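Wurnon Small Satellite Project
Progress report to the Moser Fund, second period
Prepared by Inger Zoëga, project lead

Summary

We are very happy to report that Wurnon has passed its design review and that the flight parts are now on order. The satellite is still on track for delivery to the launch provider next May. Since our last report we have finished the engineering model, run it through its first vacuum tests, and made contact with it over the radio from our own ground station at Stasetti. That last one was a great afternoon! It was only across the valley, from the hill behind the water tower, but the signal came in clean on the first try and the whole team was in the control room to hear it.

As a reminder, Wurnon will carry one main instrument, the Mulell sensor, which measures the faint glow of the upper atmosphere at night. We want to know how that glow changes from one orbit to the next, and how much of the change comes from weather far below.

Work completed

The structure and solar panels are done for the engineering model. We changed the hinge on the two side panels after the first deployment tests, when one of them opened more slowly than we liked in the cold. The new hinge has been through 100 openings in the chamber without a failure, and we've frozen that design.

The power board went through three versions. The third one holds its voltage well through a full simulated orbit, including the dark part, and it runs cooler than the second. Ilse Willems found the fault in version two after a long week of swapping parts one at a time – it was a bad ground connection under the battery plug, and very easy to miss.

On the software side, the onboard computer now boots, checks itself, points the antenna and starts sending its status without any help from us. We wrote 264 automatic tests and they run every night. At the time of writing, all but three pass. The three that fail have to do with the clock after a sudden restart, and a fix is being tested now. 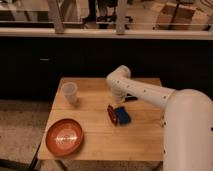 The radio has been the nicest surprise of this period. We had planned for a weaker link than the one we measured, and the extra margin means we can send down more data on each pass. If the numbers hold up in orbit, we could keep nearly every night reading the sensor makes, where our proposal had us throwing half of them away. The science team is already rewriting its observing plan with this in mind, and you can imagine how pleased they are.

The Mulell sensor

The sensor itself is a little behind. The first detector we received had more background noise than the supplier's sheet had promised, so we sent it back and asked for another from a different batch. The replacement is much better. We lost 30 days on this, and we have made up part of that by starting calibration while the housing is still being machined.

Calibration is slow, careful work in a dark room, and we have done 51 runs so far. The results agree with each other very well at the green end of the range. At the red end there is a small drift as the detector warms up. We can correct for it in software, but we would like to understand it first, and Ilse has a few ideas about stray light inside the baffle that she'll try next.

Ground station

Stasetti now has its second antenna, mounted on the roof of the old pump house. It tracks other satellites every evening for practice, and four of our students are trained to run a pass from start to finish. They have begun writing the operations handbook in their own words, and it's a pleasure to read.

Budget

Spending is within the plan. The replacement detector was covered by the supplier. Shipping costs were higher than expected, and we have moved a small amount over from travel to cover them. We are not asking for any change to the total.

Risks

The one that worries us most is the vibration test. We have a single slot booked, and if the flight housing arrives late we may have to use the engineering housing in its place and repeat the test afterward. We have asked the test house for a backup slot and are waiting to hear.

Next steps

In the coming period we'll assemble the flight model, finish the sensor calibration, and run the vibration and vacuum tests on the complete satellite. We'll also hold a full rehearsal of launch day with the students at the consoles, starting at 5 a.m., and anyone from the Fund who would like to sit in is very welcome. Please write to Inger for directions to the station.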